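Chapter 6
When Can a Success Rate Be Believed?

Contents of this chapter
6.1 The number on the slide
6.2 What the simulator decides for you
6.3 Writing a success test
6.4 Resets and randomisation
6.5 Exercises in reading other people's results

6.1 The number on the slide

Most readers will have met a manipulation result in the same form: a single percentage, large type, centred. The policy succeeds 90 per cent of the time. The audience nods and the next slide comes up.

I have grown tired of that slide, and this chapter is an attempt to say why. The trouble starts well before any arithmetic. A success rate is the output of a piece of software, usually a short one, written late in the project by whoever had a free afternoon. It reads a few values out of the simulator's state, compares them with a few limits, and returns true or false. The policy may have taken months of work and been reviewed line by line. The function that judges it has often been read by one person, its author.

Consider the desk organiser task as it was set up at Stavau and later copied, with changes, into the Machala task library. A two-armed robot stands at a table. A small block has to end up in one of the compartments of an organiser. Stated like that, the task sounds too simple to argue over. Yet the two versions disagreed about the same recorded runs, and each set of authors believed its own count.

The first version checked whether the centre of the block lay inside the outer box of the organiser, seen from above. A block balanced on a divider passed. So did a block still held in the fingers, provided the hand was over the organiser when the clock ran out. The second version asked that the block be below the rim and that neither hand be touching it. It was stricter, and better, but it didn't say which compartment counted. An organiser with a low middle section and tall ends presents a planner with very different problems depending on where the block is meant to go, and a policy which drops it anywhere will look as clever as one which can choose.
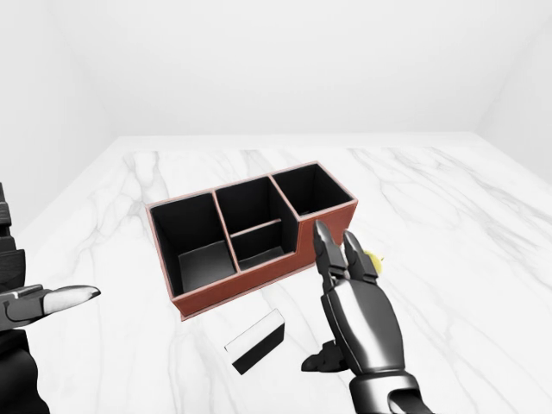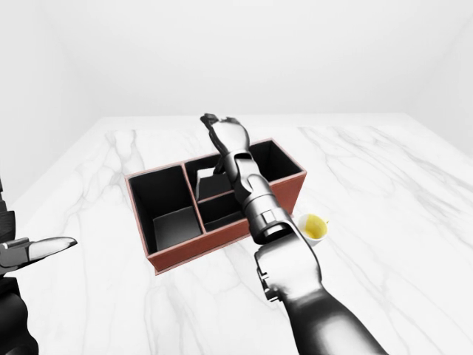
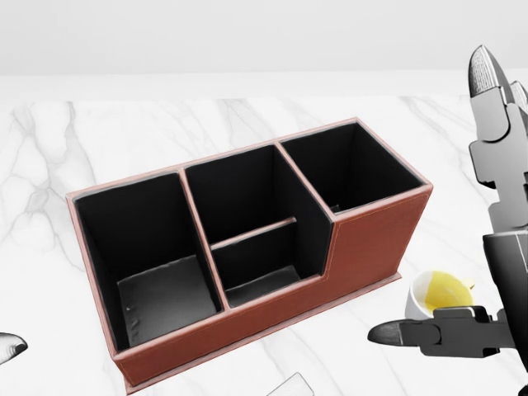
Figure 6.1. The desk organiser task in simulation, from three moments of work on the task.

Štěpánka Slanina, who maintained the checker at Stavau for a time, put the matter to her colleagues in a note dated 2/3/23. "We are tuning the policy against a test we have never tested," she wrote. Her proposal was modest. Before any policy was run, the checker would be given 10 end states placed by hand, some plainly good, some plainly bad, and a few which people in the group argued about. If the checker and the group disagreed, the checker was changed or the task description was. The note was well received, and by the end of March the practice had lapsed.

It's easy to see how it lapsed. Hand-placed states are dull to make. They don't improve the headline number and very often reduce it. There is also a quiet pressure on anyone who edits a checker after results have been shared, for every edit makes the old figures harder to compare with the new ones. The usual answer is to leave the checker alone and call it a fixed benchmark. A fixed mistake is still a mistake, and the word "benchmark" tends to stop people looking for it.

6.2 What the simulator decides for you

The checker is at least visible to anyone who opens the file. The physics settings are harder to find. Contact between a fingertip and a block is worked out by a solver, and the solver has a time step, a friction model and some tolerance for bodies that overlap slightly. Change the time step by a factor of 2 and a grasp that held may slip. Few papers report the value. Fewer still report what happened when it was changed.

The Esberg group did try this. They took one trained policy, altered nothing but the solver settings within a range they all thought sensible, and ran it again. I won't repeat their tables, which depend on a robot model most readers won't have. What matters is that the ranking of their methods changed. The method they had planned to publish dropped to second place under settings that another laboratory could easily have had as its default.

Perception brings the same difficulty in another form. Rendered surfaces are clean, lighting is soft, and a dark compartment is dark in the same way on every run. A depth estimate that works on such images has been shown to work on such images. Defenders of simulation reply that colours, textures and lights can be varied at random, and so they can. But someone chooses the range, and in the projects I have looked at closely, the range was most often narrowed until training became stable. That is a sensible way to get a policy to train and a poor way to find out where it fails.

None of this is an argument for giving up simulation. The Pavberg planner, which we use in the next two chapters, could not have been written without it, and hardware trials have hidden choices of their own. My complaint is with the order in which things are done. The test is treated as bookkeeping, left until the end, and trusted more than anything else in the system.

Before going on to 6.3, read the checker for a task you have worked on. Write down, in ordinary words, the worst end state it would accept, then place the objects in that state and run it.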